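Thursday, late morning

Ripening trial, second batch. Writing this up before lunch because the first batch went into the book two days after the fact and half of it is useless to me now.

The claim we're testing, again, for anyone picking this up cold: Stelumeo say their ripening sachet gets a hard avocado to eating stage faster than a plain paper bag, and more evenly. Their leaflet has a graph with no units on the vertical axis. I asked what the axis was. They sent me the same leaflet.

Setup same as before except where noted. Fruit from the Pettigrew delivery, all one carton, all hard at the stem end on arrival. 14 in plain paper bags, 14 in paper bags with a sachet, 5 left loose on the rack as a baseline. Shelf temperature held at 19 C overnight according to the logger. The logger and the wall thermometer still don't agree and I trust neither, but the logger at least is wrong in the same direction every day.

Change from batch one: bags folded over twice and clipped. Last time some of them had popped open by morning, mostly on the sachet side, and I don't see how anyone could read anything from that. The note in the book said "no obvious effect." I'd cross that out and put "no idea."

Second change: whoever does the squeeze test does not get told which bag is which. Labels are on the underside. This annoyed people. Tough. In batch one the same fruit got scored 2 in the morning by someone who thought it was plain and 4 after lunch by someone who knew it had a sachet. It did not ripen two grades over a sandwich.

Skin color. I keep being told we should score on color since it's quick and doesn't bruise anything. I'm not convinced. Hass types do darken as they ripen, fine, but they don't all start from the same green, and a blemish gets read as ripeness by anyone in a hurry. Brown spots on the skin can be rub or wind scar from the orchard and tell you nothing about the flesh. The color card from Leltine has six swatches and I could make a case for three of them on most of the fruit in the carton, depending on which window I stood by.

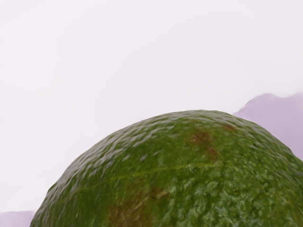
Is color any use for telling when to cut one open?
As a rough sort, maybe. It will separate a green one from a nearly black one, and for everything in between you still need a thumb near the stem end or the penetrometer.

Penetrometer: zeroed this morning, drifted by noon, zeroed again. The spring is tired. Readings from the first round are marked with a pencil cross and should be left out of any average until we've checked it against the spare. If the spare is still at the Brumivholm store, somebody please bring it back with the case this time.

Weights: carton came in at 742 g under the figure on the slip. Could be water loss in transit, could be their scale, could be ours. Sent a message, not holding my breath. It doesn't affect the comparison as long as everything came from the one carton, but it does make me wonder how long these sat before we got them. If they were already well on their way, the sachet gets credit for work done in a truck.

That is really my whole worry with this trial. Ethylene ripens avocados, no argument there. A closed paper bag already holds in what the fruit gives off. So the sachet has to beat the bag, and the leaflet compares it with loose fruit on a counter. I'd expect a bag of old newspaper to beat that.

Early look, worth very little: blind squeeze scores overlap almost completely between the two bag groups. Loose ones firmer, as expected. I am not writing "sachet doesn't work" on one morning's thumbs.

To do:
Second squeeze round at 4 pm, different person, same order.
Move the rack off the radiator wall. The end nearest the pipe is warmer, you can feel it.
Photocopy the score sheet, we're down to the last one.
Ask Stelumeo whether the sachets have a shelf life. Ours have no date on them anywhere.
Cut the first ones tomorrow morning. Do not eat the samples before they're scored.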